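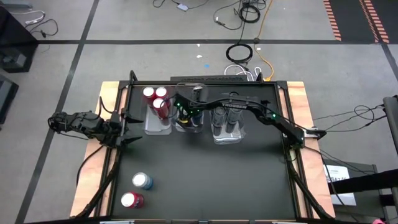
I had been meaning to get to the open day at the old De Smet weaving mill in Clundton for years, and this December I finally took the early bus and went. You come in through the dye house, which still has its brick arches, and then up a set of stairs so worn in the middle that everybody keeps to the sides. The ground floor is all stone and drafts, so it was a surprise to find gray carpet upstairs, with long black tape lines running across it, and my poor feet were very glad of it after the cobbles outside.

Our guide was Capucine Caron, whose grandmother worked here as a mender, and she has a lovely way of stopping mid-story to let the slower walkers catch up (me, mostly). At its busiest the mill had 523 people on the books, and the pattern room still holds 3384 swatches, each one pinned to a card with the weaver's initials.
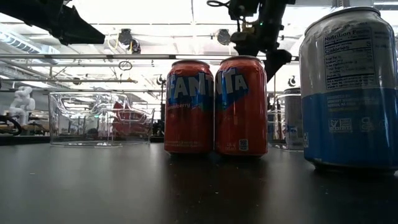
The swatches alone are worth the trip. We were allowed to open four of the drawers, and I could have stayed all afternoon with the blankets made for the Trornildale line – thick checks in mustard and plum that look as if they were cut last week. Capucine passed one around so we could feel how tight the weave is.

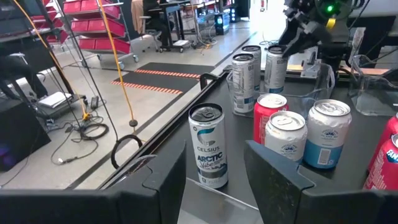 Celsius Arctic Vibe, with the shorter cans to its right.

After the pattern room we climbed up to the bell loft, 62 steps and a low beam at the top, so mind your head. The view goes right down the valley to the Girneo reservoir, and on the way back down we heard the bell rung once, which made a small boy behind me laugh out loud!
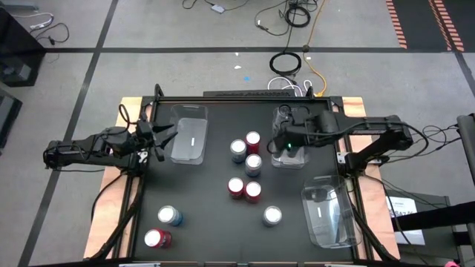
I bought a scarf in the shop and a booklet on natural dyes, and then missed my bus because I got talking with a retired carder about teasels. The next one left at ten past five from the stop by the chapel. If you drive, the lower lot is easier to get out of than the one by the gate.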